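In Defense of the Bare Bathroom Wall

I have been in a great many bathrooms in my life, as I suppose most of us have, but I started paying real attention to them only after I moved into the apartment on Sumampouw Street, where the bathroom was so small that you could brush your teeth, open the window and hang up your robe without moving your feet. I loved that apartment dearly. I also filled its bathroom with so many shelves, caddies, rings, hooks and little suction-cup baskets that by the second December I had to turn sideways to get to the sink.

What I would like to argue for, and I hope you will bear with me because I do tend to wander, is the wall with almost nothing on it. One holder, one hook, and then a good wide stretch of paint for your eyes to rest on while you wait for the water to warm up.

I know how this sounds. We have been told for years that a small room needs more storage, and that the place to put it is up the wall. My sister-in-law once sent me a catalog from Gedimier, a perfectly nice company whose towels I still own, and in it there was a bathroom no bigger than mine with 39 separate items fixed to the walls. I counted them over a cup of tea, partly out of admiration. There was a basket for washcloths and another basket for smaller washcloths. There was a rack that held a candle. It all looked lovely on the page, and I remember thinking that somebody was going to have to dust it.

Dust in a bathroom isn't the polite kind you find on a bookcase. It mixes with hairspray and steam and turns into a sort of felt. Every ledge collects it, and every bracket has a back side that you can reach only with an old toothbrush. I spent a good part of my thirties back there with an old toothbrush.

My neighbor Miyuki Honda was the one who set me straight, though she didn't mean to. I went down to borrow a plunger and came back up having stood in her bathroom for ten minutes, just looking. She had the same floor plan and the same awkward pipe as me, and her room seemed twice the size. A spare roll, a box of matches and her reading glasses lived on a single ledge. Everything else was in a closet in the hall. "I walk four steps," she said when I asked her about it. I have thought about those four steps ever since.

Now, there are fair objections, and my friend Genalyn Espiritu has raised all of them, usually while standing in my bathroom looking for the hairdryer. She has three boys and one bathroom, and she says that a bare wall is a luxury for people who live alone. She has a point. Four steps down the hall is a long way when a child is dripping and somebody else is pounding on the door. If I had her mornings I would want the towels within reach too, and I would forgive the felt. I still think she could do without the shelf that holds the other shelf's overflow, and I have told her so, and we are still friends.

Money comes into it as well. When I moved out I patched the holes myself, with a tub of Cisalance filler and more patience than I usually have, and I added up what I'd spent over the years on things to hold other things. It came to nearly 120 dollars, not counting the drill bits. A single decent holder would have outlasted the lot. I'd choose one with a lip at the front, so that whatever you set down stays there when you bump it with your elbow, and I'd hang it where your hand goes anyway. Stand in the room, reach without thinking, and make your pencil mark there. People measure from the ceiling and then wonder why they are always stretching.

A dark color on a light wall helps too, I find, especially for those of us who take our glasses off to wash. My own is black, and I have never once missed it in the middle of the night. The hook goes well off to the side, so that a robe can hang and drip and mind its own business.

I'm in a bigger place now, over by the Atura bakery, and the bathroom has a good long wall that visitors keep offering to help me fill. I thank them and give them coffee.

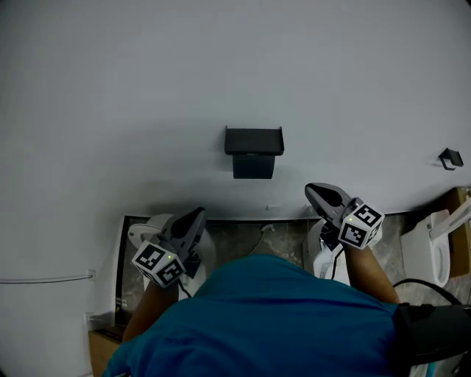

A black holder, one small hook off to the right, and plenty of plain white wall.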